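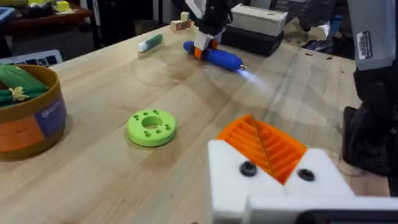 Visits / Robotics

The Daza test shop in Brasville opens its doors twice a year, and in April I drove over to see the gripper benches. I was mainly there to compare fingertips. We run a small kitting line at Gredasden and have been through three sets in a year.

The two-arm bench took up most of my afternoon. Both arms work over a maple-colored butcher-block top, and the parts on it are the kind of thing you would find in a desk drawer or a toy box: a glue stick, a lime-green printed ring, a couple of small wooden blocks. The white fingers with orange ribbed pads are printed in house. Staff said a pad costs them very little and gets swapped after 2000 grips, or sooner if the ridges round off.

I asked about the ring. A wide, flat part with a hole in it gives our own grippers trouble, and they have the same problem when the fingers come in too high. Their answer was to lower the approach and slow the last inch. 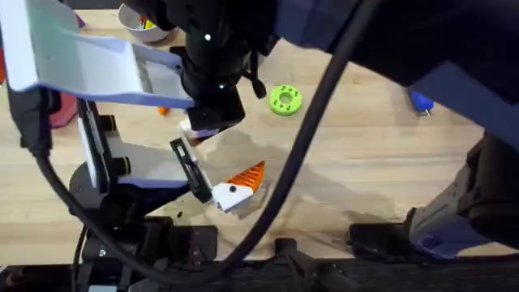 Cable routing was the weak point, in my opinion. We lose more time to cables than to bad grips, and a loop that hangs into the work area will find something to catch on sooner or later. Dovmont, who supply our controllers, sell a clip kit for this, and I left the part number with the bench team.

They handed out a sheet from their last pad comparison. The ribbed pads held on 396 of 407 tries. The smooth ones did worse on round handles and about the same on blocks. I would like to see it repeated with oily parts, as ours usually are.

I came home with a set of ribbed pads to try. They go on our left arm first, for 100 cycles, before we order more. Parking is behind the building and the entrance is on the side street.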